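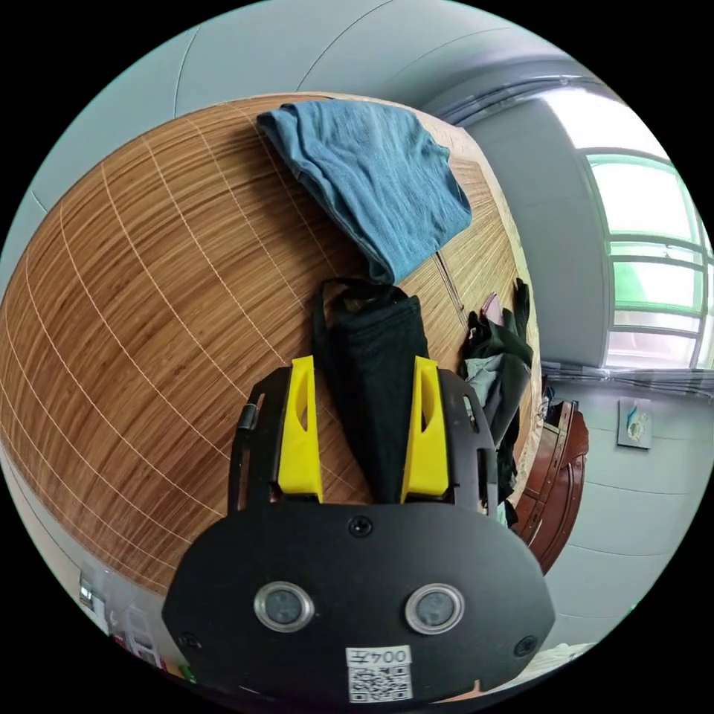 Chapter 4

Moving Up: How Young Players Enter the Senior Game

Most professional footballers join a club before they are old enough to sign a contract. They come in through a school, a local side or a trial day, and they stay for as long as the coaches think they are improving. The first years look very ordinary from outside. A child turns up with boots in a bag, trains for an hour or so and goes home. The club writes down very little at this stage. By the age of twelve, though, there is usually a file with notes on height, preferred foot, position and attendance, and this file follows the player from one age group to the next.

This chapter deals with the step between youth football and the first team. Chapter 3 covered how clubs find players. Here we look at what they do with them afterwards, what it costs, and why so many leave between the ages of 17 and 21.

4.1 Three routes

Clubs tend to use one of three routes, and many use a mixture.

The first is the reserve side. The player stays at the club, trains near the first team and plays matches against other reserve sides. Endska has worked this way for most of its history. The coaches see the player every day, but the matches can be flat, with small crowds and little at stake.

The second is the loan. The player joins a smaller club for part or all of a season while the parent club keeps the registration. Suvarna sent nine players out on loan in the season we use for our case study. Loans give a young player real league matches, but the parent club has no say in who is picked on a Saturday or any other match day.

The third is direct promotion. A player of 17 or 18 goes straight into the senior squad. It happens most often at clubs short of money, or when injuries leave a gap.

4.2 Case study: Anil Arumugam

Anil Arumugam was a left-sided midfielder who joined Perberg at 11. He had already been turned down by Ulus, whose coaches thought him too slight. At 18 he had played 60 matches for Perberg's youth sides and none for the first team.

Perberg lent him to Suvarna in the second half of the season. He played 1,110 minutes in the league, mostly as a wing-back, a position he had not been taught. He returned in May and was given a new contract. The next season he played 1,277 minutes for Perberg, again at wing-back.

Two points should be noted. The loan changed his position, and nobody at Perberg had planned this. Also, his minutes rose only slightly after he came back, although he was now regarded as a first-team player. Minutes alone do not show how a club rates someone. The standard of the league and the position played both have to be taken into account.

Before reading on, look again at the table of squad ages in Chapter 3. Section 4.3 uses the same clubs and begins with the wages paid to players under 21.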